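Subject: Re: [homemakers] Sofa throws that slide off, and how many cushions is daft?

Hello all,

Been meaning to answer this since the weekend and then the boiler man came, so sorry it's a bit behind the rest of you.

> We've got a two-and-a-half seater with wooden arms and every throw
> I put on it ends up in a heap on the floor by teatime. I've tried
> tucking it down the back, I've tried safety pins (never again) and
> I've tried just shouting at the children. Also my other half says
> four cushions is too many for a sofa that size and I say it isn't.
> What does everybody else do? And does anyone have the Flerness
> throw, and does it wash?

Right, throws first. I had exactly the same trouble in the studio where we do the sewing mornings, as that sofa gets sat on by all comers and most of them sit down like a sack of spuds. What cured it for me was foam pipe lagging. You get it from any DIY place, it's pennies, cut a length to match the seat and shove it down the gap at the back on top of the throw. It grips like anything! I did mine in April and I've only had to re-tuck it a couple of times. If your gap is very tight then a rolled-up tea towel does nearly as well, though it works its way out if you've got anyone who likes to bounce.

The other thing is which way round you put it. I always used to lay throws lengthways along the seat and wonder why they crept forward. Now I run them up and over the back so there's a good bit hanging down behind, and the weight of that holds the rest in place. You do need a big one for this. The little ones they sell as "sofa throws" are only really fit for an armchair, or the dog.

I do have the Flerness, yes. It washes all right at 30 but it sheds like a cat the first two times, so do it on its own. Mine went a tiny bit smaller, not enough to mind. I'd not tumble it. The Jikier one I had before was softer but it went bobbly inside a month and I was at it every evening with one of those little shaver gadgets, which is no way to live.
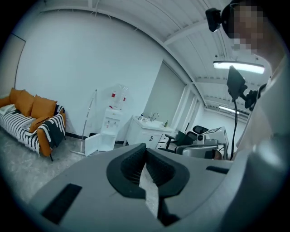
On cushions I'm firmly with you. Four is fine, four is lovely, so long as they aren't all the same size standing in a row like a dentist's waiting room. We've got orange ones to go with the orange frame, and I did wonder if that would be too much, but the black and white stripes calm it all down. If I'd gone for a patterned cushion on top of a striped throw I think people would have needed a lie down. So I'd say choose one thing to be loud and let the others behave.

What I would say about sizes is have one that's properly big. It gives people something to lean into, and it's the one everybody goes for. The small one gets chucked about and sat on and I've given up minding. Feather pads if you can run to it, by the way, as the hollow fibre goes flat in the middle and you end up with a sort of pasty.

Arms are another matter. I keep a spare blanket over one arm and it's a godsend in winter, especially in a big room that takes till lunchtime to warm up, but I can never make a folded blanket look like the magazines. Fold in three and let it hang, that's my limit. Ten minutes later somebody has had it round their knees and it goes back in a bundle -- and there we are.

Somebody further up the thread asked about floor lamps next to sofas. Get one with a wide base if you've any sort of traffic going past. We had a skinny tripod before and it went over twice, once with a cup of tea involved. Strip lights are all very well for cutting out but they're miserable to sit under with a bit of hand hemming, so a lamp earns its place.

Oh, and the Nikzad covers that were mentioned last time -- has anyone had theirs long enough to say whether the zips hold up? I paid 36 pounds for a pair of the larger ones and one zip is already sticking. I've rubbed a candle along it, which helped for a day. If they're all like that I'll send them back and make my own, I've enough canvas left over to do 14 of the blessed things.

Let us know how you get on with the lagging. Get the grey, the black marks.

Bye for now x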